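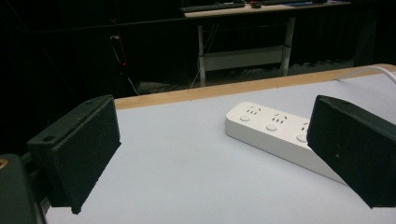
4. Setting Up the Liturgical Calendar

This section covers the calendar module in Rudia Parish Edition. Complete Section 3 (Parish Profile) first. The calendar module reads the diocese, the rite and the time zone from the parish profile and will not open if any of these is blank.

4.1 Choosing the base calendar

1. Log in with an Administrator account.
2. Open Calendar > Base Calendar.
3. Select the General Roman Calendar or the national calendar for your country. If a national calendar is selected, the General Roman Calendar is loaded underneath it and does not need to be added.
4. Select the liturgical year. The year runs from the First Sunday of Advent, so the year label does not match the civil year during Advent and the days up to December 31.
5. Click Build. The build takes around 4 minutes on a standard Tosier server. Do not close the browser tab.

Note: The base calendar is read-only. Changes are made in the diocesan and parish layers described below.

4.2 Adding the diocesan layer

1. Open Calendar > Layers > Add Layer.
2. Choose Diocesan from the list.
3. Import the calendar file supplied by the chancery, or enter the celebrations by hand. Accepted formats are CSV and ICS.
4. For each celebration, check the rank: Solemnity, Feast, Memorial or Optional Memorial. Entries imported without a rank are set to Optional Memorial.
5. Click Save Layer.

Caution: An imported file replaces the whole diocesan layer. Export the existing layer before importing a new one.

A layer can hold up to 160 entries. Larger files are rejected with error 163 and nothing is imported. Remove entries that duplicate the base calendar and try again.
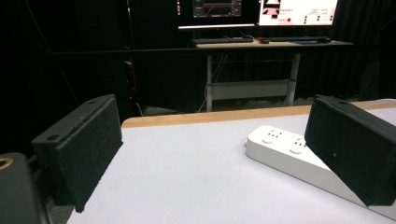
Gripper fingers, open position.

4.3 Adding the parish layer

The parish layer holds celebrations proper to one church. Two are normally required: the anniversary of the dedication of the church and the title of the church. In the church itself both are kept as solemnities.

1. Open Calendar > Layers > Add Layer and choose Parish.
2. Enter the title of the church. If the title has a fixed date in the base calendar, the date is filled in.
3. Enter the date of dedication. If the date is not known, select Date Unknown and choose the October date set by your diocese.
4. Set the rank of both entries to Solemnity.
5. If the parish has more than one church, repeat steps 2 to 4 for each building and assign the entries under Location.

Note: A church that has been blessed but not dedicated has no dedication anniversary. Leave the field blank.

4.4 Resolving conflicts

When two celebrations fall on the same day, the module applies the Table of Liturgical Days and keeps the higher one. The lower one is moved or omitted according to its rank. Days changed in this way carry a yellow marker.

1. Open Calendar > Conflicts.
2. Select a marked day to see both celebrations and the rule applied.
3. Click Accept, or click Override and enter a reason (maximum 100 characters).

Caution: Overrides are not carried into the next liturgical year. They must be entered again after each build.

4.5 Publishing

1. Open Calendar > Publish.
2. Select the outputs: web calendar, bulletin template, sacristy sheet.
3. Click Publish. Bulletin templates that are already open in the editor must be closed and reopened before the new dates appear.

To print the sacristy sheet, see Section 6.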